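The Drawer of Paper

I have been throwing out paper since December, and I have now reached the layer where the appliance manuals live.
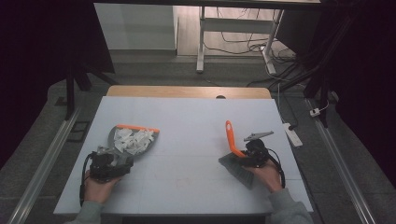 There is a drawer in my kitchen that has followed me through 3 apartments and one house. It is never packed. It gets lifted out whole, carried to the car, and slid into whatever cabinet at the other end will take it. In it are the instructions for every object I have owned since college, including many objects I no longer own and a few I can't remember owning. I have the full installation guide for a Bretitz dishwasher. I have never had a Bretitz dishwasher. I believe it came with the place on Dravstead Street, where the dishwasher was a different make and didn't work.

The manuals were supposed to be the easy part. I started with tax records, which everyone warns you about, and those took an evening. You look up how long you have to keep them, you feel a brief chill, and then you get rid of the rest. A tax return has no charm. I did not pause once over my earnings from the year 2000, except to wonder how I ate.

Then came bank statements, also painless, apart from finding out that I once paid a video store a late fee larger than the price of the movie. I won't say which movie. It wasn't a good one.

But the manuals slowed me down. The Clakska bread machine booklet has 61 pages, 7 of them in English, and on one of those somebody (me) wrote "LESS SALT" and underlined it so hard the pen went through to the Danish. I have no memory of the loaf that caused this. It must have been terrible. The bread machine itself died years ago, halfway through a cinnamon raisin, and I still stood there with its booklet in my hand thinking, well, you never know.

You do know. The machine is in a landfill. All the information in the booklet is also online, along with a video of a man in a garage explaining it better.

My mother kept paper by a system. She had folders with tabs, and the tabs were typed, and if you asked her for the warranty on the vacuum she would go to the closet and come back with it before you'd finished being sorry you asked. I inherited the keeping and none of the system. If my vacuum broke tomorrow I would go through the drawer twice, give up, and buy another vacuum. The warranty would surface the next spring, stuck to a takeout menu.

Speaking of which, takeout menus: 14 inches of drawer would be an exaggeration, but not a big one. Half the restaurants are gone. Magaña's closed while I was still living on the hill, and I've kept their menu through two moves because of the green enchiladas, number 3 on the lunch side, which came with a soup you hadn't ordered and couldn't refuse. The prices on it make me want to lie down.

I kept that one. I'm telling you now so you don't get your hopes up about my progress.

The rest I have been tearing up by hand. I did own a shredder once. It jammed on a piece of junk mail with a fake plastic credit card glued inside, and it made a sound like a goose, and that was that. I still have its manual. Page one says not to put plastic in it.

Tearing is slower but I've come to like it. Glossy paper fights you. Thermal receipts come apart like nothing, although most of mine have faded to blank, so for years I've been carefully storing little white strips of no information whatsoever. Staples are the real enemy. I have a cut on my thumb from the instructions for a first aid kit.

Anyway, the drawer now closes without the wooden spoon trick, where you hold everything down with the spoon and pull it out at the last second. There's still a layer at the bottom I haven't touched, mostly keys and what looks like part of a blind. I also found the booklet for my current oven, which I'd been looking for since I moved in, and learned that the clock can be set. It has been 4:10 in my kitchen for a long time. I set it last night, and this morning I looked up, believed it was wrong, and was late for the dentist.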